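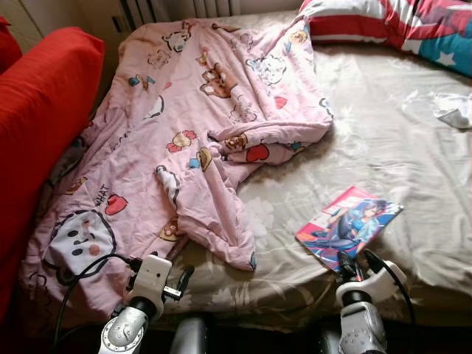 Both arms at the foot of the bed, comforter and pillow still to be dealt with.

Akine two-arm kit, fitted out for bedroom work
Reviewed by Zewditu Gebremichael, 2023-03-21

The Akine kit is sold as a pair of grippers with wrist joints, brackets, a cable set and a small wrist camera. I bought it to fit to a mobile base we already had. This review covers mounting, calibration and upkeep. The base is a separate matter and I have left it out.

Mounting

The white plastic brackets have small round holes, and the holes line up with the wrist. The wrist rim is held by a ring of screws, which should be tightened in opposite pairs. The manual gives the order in a drawing on the last page, where it is easy to miss. I tightened them clockwise on the left arm the first time and had a slight tilt in the finger plane. Slackening the ring and starting again cured it.

The plastic is stiff enough for cloth. I would not use it for anything heavy. A metal bracket from Kaston fits the same hole pattern, but it adds weight at the wrong end of the arm and the payload setting has to be changed to match.

Cables

The cables are the weakest part of the kit. They are black, rather stiff, and long enough to form a loop in front of the wrist. On a table this does no harm. Over a bed, the loop lies on the bedding and can go under a fold as the arm moves in. Junaid Ghumman rerouted ours twice. The better route has the slack taken up behind the wrist, with one tie at the bracket and none at the joint. Turn the wrist through its full travel by hand before closing the tie.

Calibration

Setup takes 50 minutes for both arms if the base is level. The software asks for a home position, a closed position and a touch point for each gripper. For bedding I set the touch point on the bare mattress edge and then raised it by hand, as a fitted sheet with folds in it gives a poor reading. The routine stores one height for the whole surface. A second height for the pillow end would be useful and is not offered.

Soft, thick items need the slow closing speed. At the default, the fingers push a comforter away before they meet. Glossy paper is the other difficult case. A thin magazine lying flat has to be slid to an edge, and the kit has no ready-made motion for that. Nahuel Olivares wrote one for us in an afternoon.

Wrist camera

The view takes in both fingers and the space between them, enough to check how an item sits before closing. Exposure is fixed by default. In a room with strong daylight, pale fabric goes nearly white and the floor under a hem stays dark. Set exposure to automatic and lock it once the arm is in its working position. Error 733 appears if the lock is sent while the arm is moving; wait for the stop and send it again.
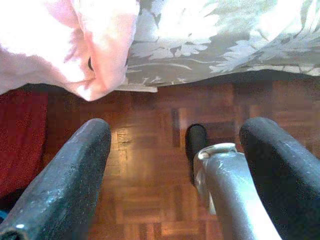 Looking after it

The finger pads pick up dust and lint and show scuffs early. Wipe them with a damp cloth and let them dry before the next run. I do it every 33 cycles, a figure I settled on by trial. The manual says only "regularly". The camera window needs the same cloth and less pressure.

Check the wrist screws once a week. Ours have stayed tight on the right arm. Two on the left needed a quarter turn in November.

Spares come from Riquelme. Pads are sold in pairs under part number 1454, and the left and right are the same moulding. Delivery was quick. The invoice was wrong.

Verdict

Good wrists, adequate brackets, poor cables. The software is plain and does what the manual says. I would buy the kit again for cloth and light household items, and would order the shorter cable set from Costero at the same time.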